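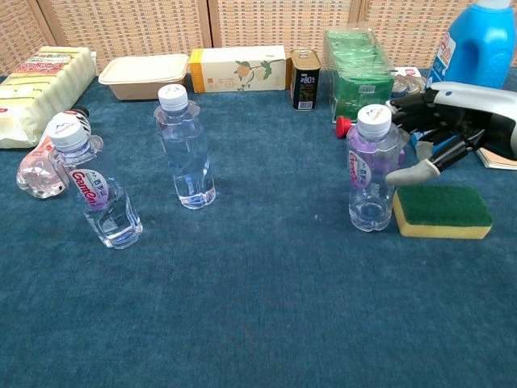 Skeltbridge Housewares is a family-owned wholesaler of kitchen, cleaning and laundry goods. We supply independent grocers, hardware stores, caravan parks and motels across regional Victoria and southern New South Wales.

The business was started by Tobias Kowalczyk, who sold brooms and enamelware from a rented shed behind the Skeltbridge saleyards. His first regular customer was the Miettinen general store, which still orders from us every fortnight. We moved to our present warehouse in Staller Road when the shed became too small for the pallets, and added the trade counter later.

Today we have 14 staff and two delivery trucks. Our range covers 1842 lines, from dish brushes and tea towels to preserving jars, mop heads and bin liners. We also pack our own label, Juvow, which is mostly cloths, pegs and scourers.

Customers need an ABN to open an account. The minimum order is $200, and smaller orders can be picked up from the counter. Split cartons are available on most lines, though not on glassware. Orders received by 12 noon go out on the next run to your area. Freight to towns off our usual routes is charged at cost, and we will ring you with a price before anything is sent.

Faulty stock can be handed back to the driver with a copy of the invoice. The trade counter is open on weekday mornings and closes for stocktake in the last week of February. Parking is at the rear, off the laneway.

We use cookies to remember your account details and improve our website. By continuing to browse you agree to our cookie policy. Accept | Manage settings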